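Halis costume catalog data

README, v6

Product and size data for the costume shop relaunch. Mostly CSVs plus a folder of pictures. Read this before you load anything, especially the part on sizes.

What's in it

528 costume records, one row each, adult and kids together. Nine columns. Hats, wigs, masks and face paint are NOT here, they live in the accessories file and that one still isn't cleaned up.

Files

costumes.csv - main table
sizes.csv - size labels per supplier, joined on supplier and label
themes.csv - the theme list, short
retired.csv - old stock numbers, keep for returns
pics/ - pictures for the shop pages
notes.txt - Wayne's notes, unsorted

Columns in costumes.csv

stock_no - text, keep the leading zeros. Excel eats them. Import as text.
name - what the customer sees
theme - must match themes.csv exactly
supplier - Punovska, Lévesque or Candale
size_label - as printed on the bag
age_group - adult, teen, child, toddler
pieces - number of separate items in the bag
rental - yes or no
price - US dollars, no dollar sign

Sizes, please read

The three suppliers do not agree on anything. A Punovska medium is close to a Candale large. Lévesque uses chest inches for men and dress sizes for women, and for kids goes by height. We did not convert any of it in the main table. The conversion is in sizes.csv, in the column shop_size, and that's the one to show on the site. Don't show size_label to customers, we had a pile of returns last May from doing exactly that.

Plus sizes: shop_size goes up to 6X. Anything over 3X was measured by hand on the shop floor, flat, across the chest, zipper closed. Stretch fabrics measured unstretched. Should be good to the nearest inch but not better.

Toddler sizes are the weakest part. Labels say things like 2-4 and then the bag next to it says 3-4 and it's the same suit. Where both exist we kept the wider range.

Themes

11 themes. Pirates, witches, decades, food, animals, uniforms, historical, fairy tale, space, couples, other. "Other" is too big, I know. Couples costumes are one record if sold in one bag and two records if sold seperately. There is no link between the two, match on name for now.

How it was put together

Started from the old register export, which had stock numbers and prices and not much else. Supplier lists merged in after that. Names were rewritten by hand so they read ok on the site. Old names are in retired.csv if a customer calls about one.

Duplicates: removed when supplier, size and pieces all match. If only the name matches, both stay in.

Pictures

Named by stock number where there is one. Not every costume has a picture yet, and a few have two. Use the lower numbered one on the listing page. Full size files are big, resize before upload - the site does not do it for you. 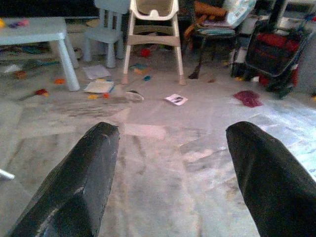 Prices are as of the last supplier update and don't include tax. Rental prices are per weekend, pick up from 3 pm, back by noon. The deposit is not in the data, it's set at the register. If rental is yes and price is over the usual rental range, its probably the purchase price that got left in. Fix it and tell me.

Known problems

- Some Candale rows have pieces = 0. Means unknown, not empty.
- Accents get mangled if you open the CSV without UTF-8. Lévesque turns into garbage and then the join fails with no error.
- around 9 kids' records still marked adult
- "gray" and "grey" both used in names, search for both
- rental flag missing on the historical theme, treat blank as no

Not for

Fire safety info. Labels on the bag are the only source for that, do not copy anything from notes.txt. Also not for stock levels. A row here only means we carry it, go to the register for counts.

Changes

v6 - new shop_size column, themes cleaned up, retired numbers moved out to their own file
v5 - Candale added
v4 and earlier - don't use

Use

Internal and for the web people. Don't pass supplier names on to customers or other shops. Supplier text in the descriptions belongs to the suppliers, the size measurements are ours.

Questions and fixes to Wayne Gauthier. Put the stock number in the subject line please.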